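Imprimer cette page
Envoyer par e-mail

Ce site utilise des cookies de mesure d'audience. En poursuivant votre lecture, vous acceptez leur dépôt. Accepter | Refuser

4. Le rangement des récipients et de leurs couvercles

4.1. Population et recueil

Les entretiens ont été menés entre mars et juin dans deux communes, Wirkcombe et Dornberg, auprès de ménages recrutés par affichage dans les halls d'immeuble et par courrier. Sur les 341 ménages qui avaient renvoyé le questionnaire initial, 292 ont accepté de tenir un carnet de cuisine pendant quatre semaines. Les carnets incomplets ont été écartés lorsque plus de cinq jours manquaient à la suite. Un sous-échantillon de 38 ménages a reçu la visite d'une enquêtrice, en général en fin d'après-midi, avant la préparation du repas.

Le carnet demandait trois choses : ce qui restait du repas, dans quoi ce reste avait été placé et à quel moment il avait été mangé ou jeté. La troisième colonne est la moins bien remplie. Plusieurs personnes ont expliqué qu'elles ne savaient plus, au moment de noter, si le contenu d'une boîte datait de la veille ou de l'avant-veille. Nous avons conservé ces réponses sous la modalité « date incertaine » et les analysons séparément (section 5).

4.2. Boîtes appariées et boîtes orphelines

Le terme de « boîte orpheline », employé par Zepeda dans la première version de la grille, désigne un récipient dont le couvercle est perdu, déformé ou rangé ailleurs. Il a été gardé tel quel. Dans 115 ménages, au moins une boîte orpheline servait encore chaque semaine, le plus souvent couverte d'une assiette ou d'un film. Les ménages de Dornberg recourent davantage à l'assiette, ceux de Wirkcombe au film, sans que la taille du logement ou du réfrigérateur explique l'écart.

Deux modes de rangement dominent. Dans le premier, chaque boîte est rangée fermée, couvercle posé, ce qui prend de la place mais évite la recherche. Dans le second, les récipients sont empilés et les couvercles mis debout dans un bac ou un tiroir. Les ménages de quatre personnes et plus adoptent surtout le second. Une enquêtée de Dornberg décrit le tiroir des couvercles comme « l'endroit où l'on perd dix minutes le dimanche soir ».

Le bol occupe une position à part. Il est rarement acheté pour conserver des aliments et ne possède pas de couvercle attitré, mais il reçoit une part importante des petits restes : riz, compote, fond de sauce. Ding propose de le traiter comme un récipient de transit, utilisé entre la table et la boîte définitive. Les carnets lui donnent raison pour les repas du soir, moins pour ceux de midi.

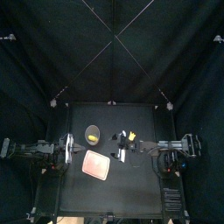

Figure 3. Bol et couvercle ou plateau rose sur un plan de travail noir.

La couleur du couvercle intervient dans le tri plus souvent que nous ne l'avions prévu. Les enquêtés nomment volontiers une boîte par son couvercle (« la bleue », « la petite verte »), même lorsque le récipient est transparent. Un objet rose comme celui de la figure 3 se distingue bien d'un plan sombre, et c'est ce type de contraste que recherchent les ménages qui attribuent une teinte à chaque usage. À l'inverse, les séries d'une seule couleur obligent à essayer les couvercles un à un. La grille de codage de Ragab, reprise ici, ne prévoyait pas cette variable ; nous l'avons ajoutée après la deuxième semaine, et les premiers carnets ont été recodés à la main par Guilan Ding.

4.3. Limites

Le carnet repose sur la déclaration, et les visites montrent que les boîtes oubliées au fond du réfrigérateur y sont peu mentionnées. L'échantillon compte par ailleurs peu de personnes vivant seules. Une comparaison avec les données de Skeltska, recueillies selon un protocole voisin mais sur deux semaines seulement, est présentée en section 6.

Imprimer | Envoyer par e-mail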